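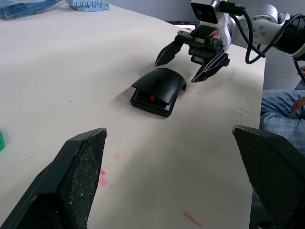 Progress update, April
Mouse teardown cell, Voyle site
To: Briltier workplace fund
From: Masix refurb, floor lead

Sorry this is short, we ship tonight and I'm writing between pallets.

Where we are. Both arms up on bench 2 and doing computer mice. Top shells off, base to one tray, shell to the other. Keyboards not started. They were in the plan for this period and I'm moving them to the next one, see below.

Throughput. 700 mice through the cell this period. Target was higher, we all know that. Hand benches did 4,000 in the same stretch so nobody should read this as the arms carrying the floor. Wired office mice go well. Anything with a rubber side grip is slow and the glued ones get kicked out to a person.

Shells. Biggest time sink. The clip at the back lets go and then the shell sits there tipped up on the base and the second arm has to come in at a decent angle or it just pushes the whole mouse across the table. We changed the approach angle twice. Second change helped. Still want a fixture under the base, drawing is done, waiting on the Wirnbridge shop to cut it.

Grip pads. Wearing faster than the supplier told us. Dust gets in the texture and then they slip on glossy shells. Wiping them at start of shift and after lunch now. Please ok a box of spares, it's in the small parts line, I have not gone over that line yet but will if I buy without asking.

People. You asked for more on this than last time so here goes.

No jobs cut. 21 people on the floor when we started and 21 now. Two moved from hand teardown to running the cell, they swap with eachother at midday. They asked for the swap, full days watching the arms is tiring in a different way, eyes and neck instead of hands. First version of the rota had one person on it all day and that was my mistake.

Wrist complaints are down for those two. The rest of the hand bench, no change, same work as before. I don't want to claim more than that on two people.

Pay: cell work is on the same grade as the bench. They think it should be a step up, as they now clear faults, reteach positions and log rejects, none of which was in the old job. I agree with them. Needs a decision from management not from me, but the fund paid for the training so you should know it's open.

Training. Both finished the basic course. Advanced part pushed back, trainer couldn't do our shift times. Three more from the bench have put their names down, which surprised me, at the first meeting the mood was pretty sour. Some of it still is. One worry that keeps coming up is what happens when the arms get quick. I said I'd bring it to you in writing so this is me doing that. They'd like an answer before keyboards go on.

Safety. No injuries. One stop button press, cable had snagged on an elbow joint, nothing damaged. Cables re-tied since. Floor line around the bench repainted becuase people were cutting the corner on the way to the break room.

Money. On budget except the spare pads above. Fixture is coming out of the tooling line, enough left for it.

Next period
- fixture in and tested
- spare pads, if you say yes
- advanced course, new dates
- written answer on the grade question
- keyboards, small batch only, after the fixture is proven

Reject log and the rota are in the shared folder. If you want to visit come before 2 in the afternoon, after that the loading door is open and you can't hear a thing.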